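Takine notebook, February, evening

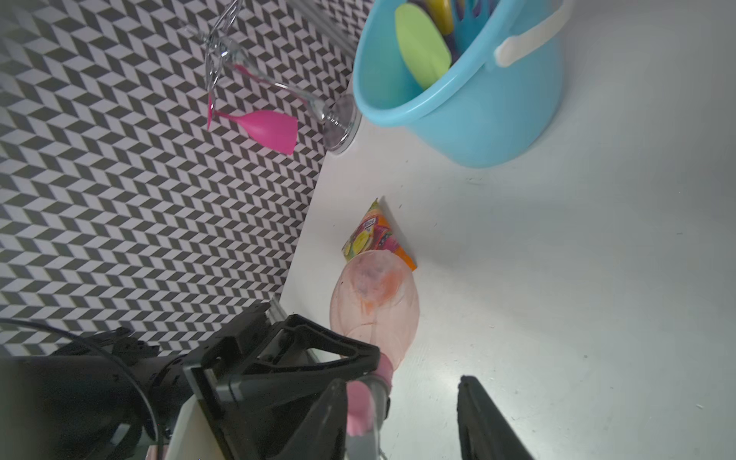 Blue bucket on the white table, by the patterned wall.

Collation of the second speech finished as far as section 40. The Hutsuliak transcript and the Clultorwood leaves agree on word order in all but two places, both in the narrative. In the first, Clultorwood has the aorist where Hutsuliak has the imperfect. I keep the imperfect; the clause describes repeated visits to the shop. The second is a dropped particle and goes in the apparatus without comment.

Authorship is still open. I counted hiatus across 1075 words of the proof section and got a rate well above that of the first speech. The sample is small and quotes two witness statements, so I will run it again with the statements removed. If the rate holds, the case for one writer is weak — at least for the proofs. The proem is stock material and tells me very little either way.

Jelunis wants the introduction cut by 400 words. The paragraph on court fees can go, and most of the note on the water clock. I would like to keep the page on inheritance procedure, as the argument at section 22 makes no sense without it.

Lamp bulb replaced. Ink low. Checked the index slips to kappa; two were filed under chi and have been moved. Tomorrow sections 41 to 48, then the scholia.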